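# Journée portes ouvertes au conseil régional de Gistska

Samedi, neuf heures. Le conseil ouvre ses portes une fois par an, ce qui laisse le reste de l'année pour les refermer. On entre par la cour, on passe sous un portique, on reçoit un badge « Citoyen » au cas où l'on aurait eu un doute.

La visite commence par l'hémicycle : 40 sièges, 2 micros en état de marche. Notre guide nous explique la procédure de nomination du président par intérim, bloquée depuis mars. La majorité propose Lornwood, l'opposition propose Weldu, et chacun s'étonne chaque semaine que l'autre n'ait pas changé d'avis. Le règlement prévoit une conciliation. Il ne prévoit pas de date limite.
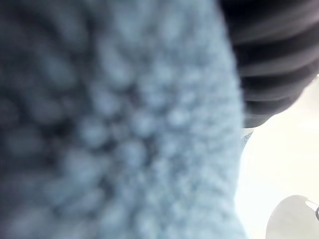 Renata Montecinos trouvait qu'on exagérait : au mandat précédent, disait-elle, l'intérim avait été réglé en un après-midi, et personne n'avait été content non plus.

À l'étage, les archives. Le registre des amendements de la session en compte 3 912, dont 988 sur le seul article relatif au stationnement des élus. On peut les feuilleter, avec des gants. J'ai lu le 412e, qui propose de supprimer le 411e.

Buffet à midi dans la salle Prastik, prise d'assaut par les deux camps, chacun à sa table. Le café était tiède et la tarte aux poireaux très correcte. Sortie par la rue de derrière, badge à rendre à l'accueil.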